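Avril – Par la rédaction de Stodier
59 partages | 40 commentaires

L'industrie musicale a longtemps vécu selon un calendrier que chacun comprenait. Un album demandait deux ans de travail, une tournée suivait, puis venait un silence que le public acceptait. Ce silence n'existe plus. Les artistes en début de carrière sont désormais invités à publier un titre toutes les cinq ou six semaines, faute de quoi les outils de recommandation cessent de les proposer. Il nous paraît nécessaire de contester cette cadence, et de le faire avant qu'elle ne soit inscrite dans les contrats.

Le label Quiroga, dont le catalogue réunit 1 593 titres, a reconnu dans sa dernière note aux adhérents que la moitié de ses nouveautés n'avait fait l'objet d'aucune répétition collective avant l'enregistrement. Les parties sont échangées par fichiers, assemblées à distance, puis livrées. Le procédé est économique. Il prive cependant les musiciens du seul moment où une chanson peut encore être refusée par ceux qui doivent la jouer.

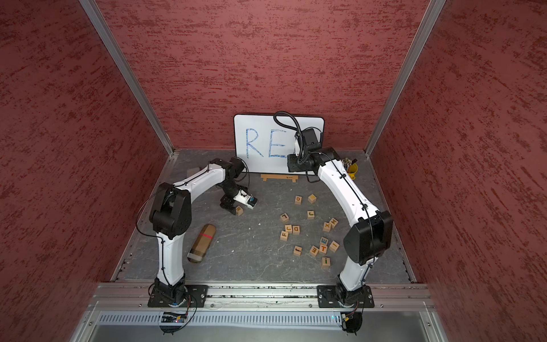

La question du temps de travail se pose d'abord dans les studios. Au Brorkau, dont les deux salles accueillent surtout des premiers enregistrements, la durée moyenne d'une réservation est passée de quatre jours à un jour et demi. Les ingénieurs du son décrivent des séances où l'on fixe la voix à la première prise acceptable, sans revenir sur le tempo ni sur la tonalité. Or un premier titre mérite d'être repris. Deux lettres tracées au feutre bleu sur un petit tableau blanc, un R et un E, suffisent à ouvrir le vocabulaire entier du métier : répéter, reprendre, réécrire, renoncer parfois. Aucun de ces verbes ne figure dans les plans de diffusion qui nous sont soumis.

On nous objectera que le public réclame de la nouveauté. Les chiffres du festival Wusus invitent à la prudence. Sur 1 600 spectateurs interrogés à la sortie des concerts, une large majorité disait être venue pour un morceau paru depuis plus d'un an. L'attachement se forme lentement, et les artistes qui disposent d'un répertoire restreint mais éprouvé remplissent mieux les petites salles que ceux dont la discographie s'allonge chaque mois.

Nous demandons en conséquence que les aides à la création prévoient un volet réservé à la répétition, distinct du budget d'enregistrement, et que son versement ne soit soumis à aucune date de sortie. Les structures de production y verront une contrainte – elles y trouveront aussi des œuvres plus durables. Quant aux diffuseurs, il leur appartient de publier les critères qui pénalisent l'absence, afin que les jeunes interprètes puissent décider de leur rythme en connaissance de cause.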